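Flavor bench notebook, November, Sunday afternoon

Continuing with the chestnut syrup for Stiltel. They want it in their cafes when the pumpkin drinks go away, so we are late already. The last batch was too sweet and had a flour taste at the end. I think the flour taste comes from the dried chestnut powder and the sweetness is my own mistake, I used the sugar ratio from the caramel recipe.

Batch with Skastari chestnuts (frozen, peeled). Roasted them darker than before, until the edges were brown, then cooked them in the sugar water and strained two times. The color is much better. The smell in the pot was very good, the smell in the cup with milk is weak. Milk covers everything. I added a little salt and the chestnut came forward, but then the syrup tastes like soup if you try it without milk. For a cafe this is not a problem, for the retail bottle it is.

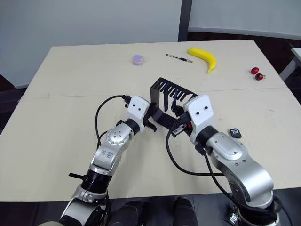
Black rack held from both sides, over the table.

Price. This is the part I do not like. The Skastari chestnuts cost much more than the powder from Sander, and we lose a lot of weight in the straining. Stiltel asked for 2000 bottles in the first order. If we use only whole chestnuts there is almost no margin left for us. If we use only powder, we are back at the flour taste. Next I will try powder for the body and a smaller part of whole roasted chestnuts for the smell. Sander says that they have a toasted powder also, I must ask for a sample and ask if the price is the same.

The strained chestnut paste should not go to the garbage. I put it in the freezer, bottom drawer, labeled. It can be good for a filling.
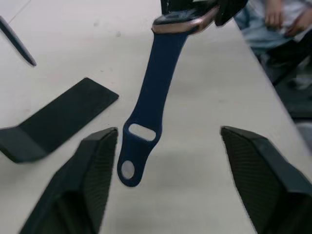 The retail bottle needs a label before we can show it to the shops, and I have a few thoughts on it. Brown and orange are on every autumn product now, and after the season the shops put everything brown in the discount basket. I would prefer a color that can stay on the shelf in winter. The navy of the watch band in the photo is near to what I mean, dark and matte, with only a soft shine at the edge. Also the end of that band, with the long oval slot and the small round hole under it, is a nice form for the paper tag at the bottle neck. The slot goes over the neck ribbon and in the hole we can tie the recipe card. I will draw it for the printer and ask what matte paper costs for 700 tags, this is the smallest quantity they accept.

Kakakhel sent back their comments on the cardamom version. They like it, but they want less sugar and a longer shelf life, and these two wishes are against each other. With less sugar the opened bottle was good for 7 days in our fridge and then the taste became a bit sour. I wrote them this. Maybe a smaller bottle is the answer, a cafe finishes it faster.

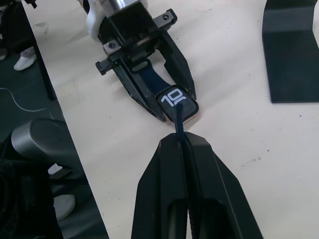

Watch and strap, one gripper at each end.

To do:
Ask Sander for toasted powder sample and price.
Repeat the mixed batch, sugar lower, salt the same.
Taste with oat milk also, I forgot it today.
Clean the fine strainer better, there was old caramel in the corner.
Move the cardamom bottles to the back of the fridge, the door is too warm for them.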